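Home | Modules | Timetable | Library | Contact

Filed under: Sport and Event Management, Year 2, Handouts

Handout 2: Running a knockout draw

These notes go with the November seminar on small tournaments. The Tardale Open, a one-day doubles badminton event, is used throughout.

Seeding

Seeds keep the strongest pairs apart in the early rounds. The top two go in opposite halves of the draw. At Tardale, last season's results decide the order – entries with no results are drawn by lot after the seeds are placed. Pairs from the same club, such as Dostton, may still meet in round one unless the rules say otherwise.
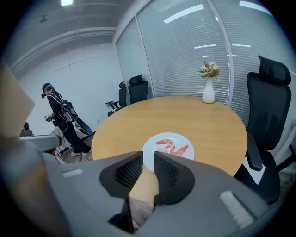 Byes

When the entry is not a power of two, some pairs go straight to the second round. Subtract the entry from the next power of two to get the number of byes. Give them to the top seeds first.

Withdrawals

A pair that pulls out before the draw is published is simply removed. After that, the opponents get a walkover and the draw stands.

Before the next class

Read the Bristia League rules on late entries and write up to 1,000 words comparing them with Tardale's. Hand in by 08/12/2023.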